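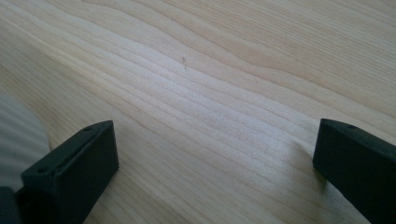
The Drumau hand-held gripper is sold to small teams that want to record manipulation work without first buying an arm. We bought one kit out of the equipment budget in March, at 1,341 pounds including the mount, charger and carry case, and have used it on bench tasks since then. The fingers are plain rectangular blocks in matte black with small round holes in the top face, and against pale, bare wood they stand out clearly down to the squared-off tips. That contrast matters when you are choosing a work surface. A dark bench mat was on our original order and we took it off.

Build and handling
The trigger is firm and the return spring is even across its travel. Weight sits slightly forward of the hand. Akosua Aidoo and Refilwe Molefe did most of the recording and both asked for a wrist strap after the first long session. Drumau sells one separately. It should be in the box.

Running costs
The finger pads are the main consumable. We allowed for 3 sets per kit and have used two. Storage was the item we underestimated: the first batch of 100 recordings filled the drive we had set aside, and a larger one had to come out of the next quarter. Anyone writing a purchase request should put storage on its own line.

Compared with the alternatives
Wurkard quoted 3,504 pounds for a comparable kit with a support contract. The grip is better and the manual is far better. Andby was cheaper than either but could not confirm delivery of spare pads, and Mariama Arthur, who signs off our orders, ruled it out on that point.

Faults
The locking collar on the mount works loose. Check it before each session. The supplied cable is too short for a standing bench, and the case has no slot for spare pads.

Verdict
Good value for a first kit. For a second station we would pay for the Wurkard, mainly for the support contract. Order the strap and a longer cable at the same time as the kit, as Drumau charges carriage on each order.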